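Wrist-only grasp scoring, plush set - does label angle matter?
Forum: Manipulation methods

skulia_ft
Posted in December
Reran the wrist-only scorer on the plush set. 120 trials, 103 scored correctly against the overhead labels. The scorer gets a single wrist still and returns held or not held. Two of the ketchup stills, mug in view both times:

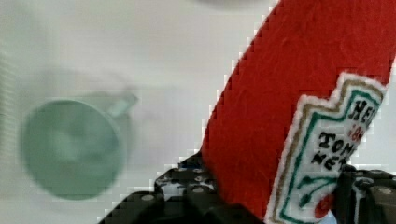
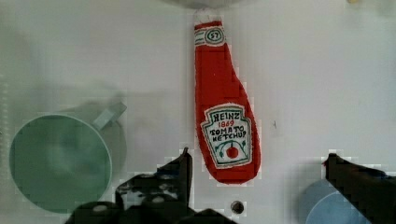 Reply 1 - Krajci_B
In the first, the plush is clamped between the fingers. In the second it's over an open gap. Which way did the scorer call the second?

Reply 2 - skulia_ft
Not held. I'd have called it the same.

Reply 3 - hulis8
I wouldn't. One still gives you no depth, and the fingertips are below the plush. Mark it unknown and report three classes.

Reply 4 - Krajci_B
Disagree. A third class just hides errors. Train on short clips instead.

Reply 5 - skulia_ft
Clips are next. The training set is 3365 stills, so I'd have to recut everything. On label angle: 8 of the misses had the white label tilted. Too few to say.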